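When a Robot Sets the Table

Walero is a company that serves breakfast to 400 people every morning. The trays go out to hotels and hospitals. Each tray needs a placemat, a plate, a fork, a spoon and something to eat.

For years, people did all of this by hand. Chutima Bunnag was one of them. She stood at a long table and put down forks, plates and spoons, over and over. By the end of a shift her shoulders hurt.

Now Walero is teaching robots to do part of the job. A robot arm has joints, a bit like your shoulder, elbow and wrist. Each joint has a motor that makes it turn. At the end of the arm is a gripper, which opens and closes to pick things up. 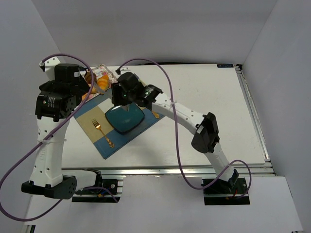

Two arms at work over a placemat, a fork and a teal plate. 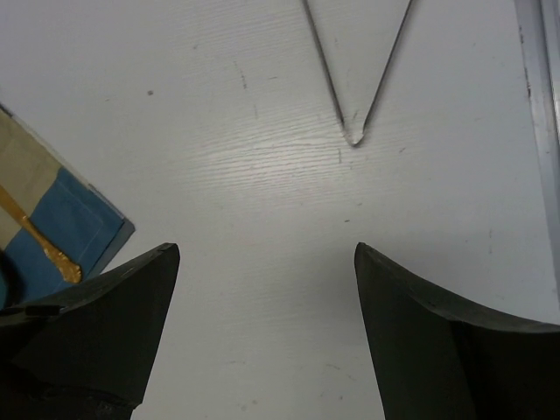 Reading time: 3 minutes

A robot does not know what breakfast is. It has to learn where a plate goes and how to hold it. A fork is hard for a robot because it is thin and lies flat. If the gripper comes down in the wrong spot, it closes on nothing.

Cameras help. One kind of camera rides on the arm itself, close to the gripper, so it can look at the table from just above the fingers.

What happens to the people? Some jobs at Walero have changed. Chutima now works with the robots for half of her shift. She learned how to start them, stop them and tell when one is stuck. The course took 4 days. She says the new work is easier on her shoulders, but she has to pay attention all the time.

Her coworker Rafail Makris liked the old way better. He used to talk with the others while they set trays, and now there are fewer people at the table. He moved to the kitchen in May.

People still check every tray before it leaves. They look for dirty spoons and missing food, and they pack the special meals for people with allergies.

Words to know

Automation: using machines to do work that people used to do.
Gripper: the part of a robot that holds things.
Shift: the hours a person works in one day.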